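Products > Desks and Tables > Corner Desks > Kahsay Corner Desk

Desks | Shelving | Seating | Lamps | Spare Parts | Delivery | Contact

Kahsay Corner Desk

Item no. 423. Made to order in our Novville workshop.

The Kahsay is a plain writing desk made to stand in the corner of a room. Two sides go against the wall and the other two are finished for show. It has a flat top, four straight legs and one rail at the back. There are no drawers and no cable holes unless you ask for them on the order form.

We have been making this desk since the shop was at Clendanthorpe. Aldo Rinaldi drew the first one for a customer whose spare bedroom was too narrow for anything in our catalog. The joints have changed once since then and the leg is a little thicker. The rest is the same desk.

Top and finish

Tops are sold in light oak, dark oak and ash. The grain runs along the long side. Boards are picked for each top at the bench, so the pattern on yours will differ from the sample chip. If you are ordering two desks for one room, write "matched pair" in the notes and we will cut both tops from the same boards where we can.

The standard finish is a hard wax oil, two coats on the top and one underneath. It has a low sheen and doesn't show fingerprints much. It can be touched up at home without sanding the whole surface. Lacquer is available at extra cost. Lacquer stands up better to water rings but a deep scratch in it has to come back to us or go to a local refinisher.

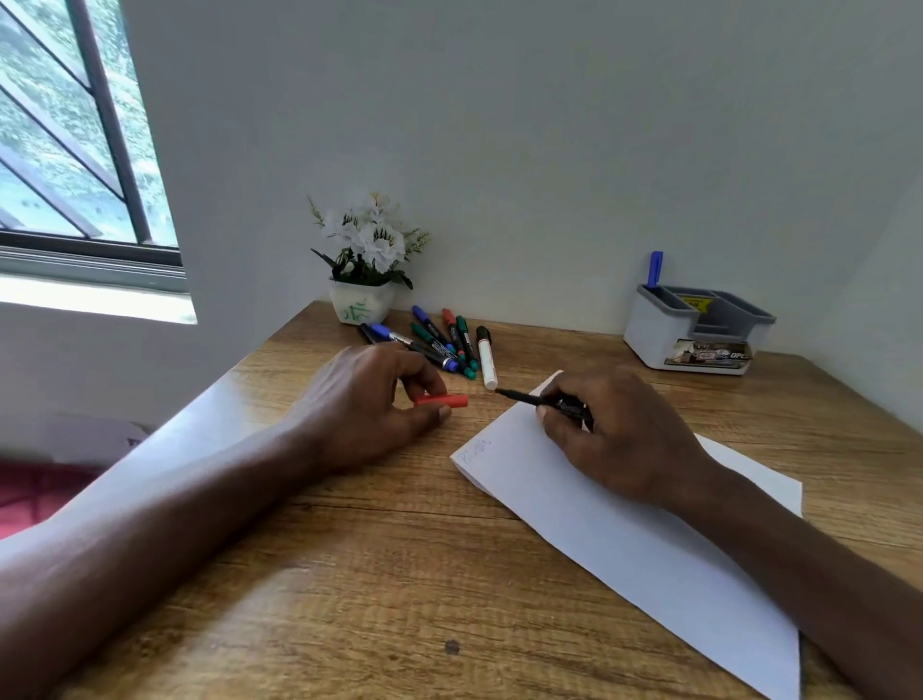 Light oak-style grain under a window.

Oak darkens a little in direct sun. With a desk near a window, move things around during the first few months so you don't end up with a pale patch where the lamp stood. Ash yellows more than oak does. Dark oak is stained and may lighten slightly.

Size

The depth is 778 mm on all versions. Lengths are cut to your measurement, and the order form asks for the wall length in millimeters. Measure at desk height, not along the floor. Baseboards and plaster can throw the number off, and very few corners are a true 90 degrees. If yours is well out of square, send us a cardboard template and Cinzia Mazza in the drawing office will cut the back edge to suit. Templates are not returned.

Standard height suits most dining and office chairs. Legs can be shortened at no charge before shipping. We can't lengthen them afterward.

Underneath

The back rail sits high enough to clear a baseboard heater, though we don't advise putting any solid wood top directly over one. Leg bolts are steel and go into threaded inserts, so the desk can be taken apart and moved more than once. The wrench is in the bag with the bolts. Please keep it. Replacements are on the Spare Parts page.

Care

Dust with a dry cloth. Wipe spills when they happen. For everyday dirt use a cloth wrung out in warm water with a drop of dish soap, then dry the top with a second cloth. 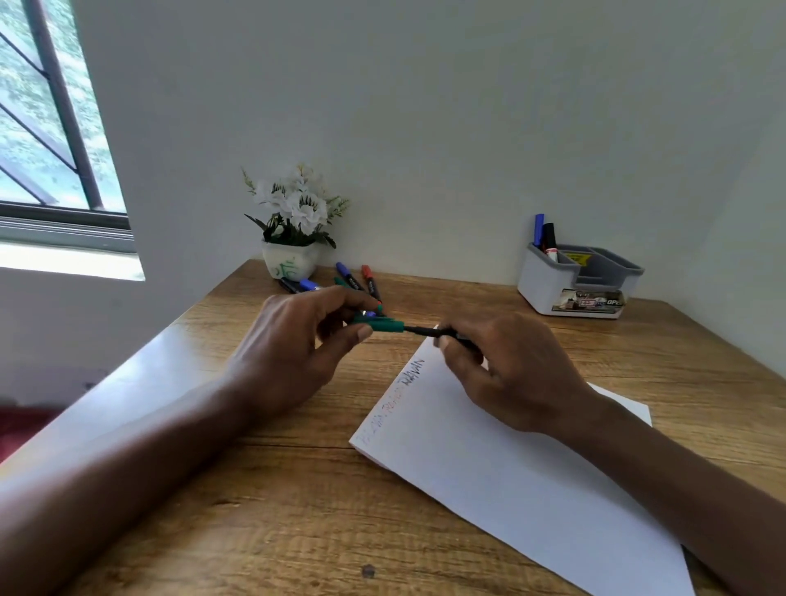 Ink is the thing we get the most calls about. Water-based ink usually comes off an oiled top with a damp cloth if you get to it the same day. Permanent ink soaks into the grain. Rub lightly along the grain with a fine pad and a little of the maintenance oil, leave it overnight and repeat if needed. Don't use acetone or bleach. On lacquer, call us before you try anything.

Re-oil the top once a year, or sooner if it looks dull where your arms rest. One small can does the top several times over. Lay used oil rags flat outdoors to dry before throwing them out, as they can catch fire if left in a heap.

Delivery and assembly

The desk ships in two cartons, top and legs. It takes one person to put on the legs and two to turn the desk over. We deliver with our own van in Novville and Salterbridge and by freight elsewhere. Freight drivers bring it to the door only. Check the corners of the top carton before signing.

Orders received after 2019-12-16 will go out in January. The workshop is closed over the holidays and the phone is not answered.

Returns

Desks cut to a customer's own measurement can't be returned unless there is a fault. Sample chips are free and we suggest ordering them first. For questions about an order already placed, ask for Sunil Sultana and have your item number and wall length ready.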